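Thu 6 February. Visit to the Utness open day, Bever building, ground floor and first floor.

I went on the morning ticket, which cost nothing but had to be booked. The doors opened at 10 and there was already a line for badges. Utness works on software for home-help robots, mostly for people who have trouble bending or reaching. They share the building with Sowah, a smaller outfit that makes grippers, and both had rooms open.

The first stop was the Sowah bench. They had finger pads laid out on trays and let visitors pull on them. A woman at the bench said the pads are tested for 100 hours before they go out. I asked about cleaning them and was told they wipe down with ordinary dish soap. There was a short talk after that, 40 minutes on the schedule, though it ran over because of questions about price. No price was given.

Upstairs is where Utness does its simulation work. The project is called Wendano. Before a task is tried on a real arm, it is set up in a computer model of a room, and the arm is run through it there. They have 106 rooms in the library so far. Kitchens came first, then bedrooms, and bathrooms are the newest. The staff member showing us the screens said bathrooms are harder than they look: tight corners, a lot of white on white, and small things left in odd spots.

We watched the bathroom set for a good while. The task was picking up a small item left on a closed toilet lid, in this case a pocket watch. The arm is white with a black two-finger gripper, and the room has a wood floor and a dark bath mat.
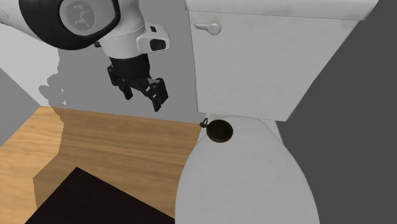 Someone in our group asked why they don't just build a test bathroom. They plan to, but a model can be changed in a minute and a tiled room can't. Another visitor wanted to know if the same software would run on other arms. The answer was yes in principle, with some work on the settings for each one.

Coffee was in the hallway by the elevators. I picked up the printed schedule for the next open day, later in February, which will have the workshop open as well. Parking behind the Bever building is limited, and the overflow lot is across the road next to the bus stop. Badges go back in the box at the front desk.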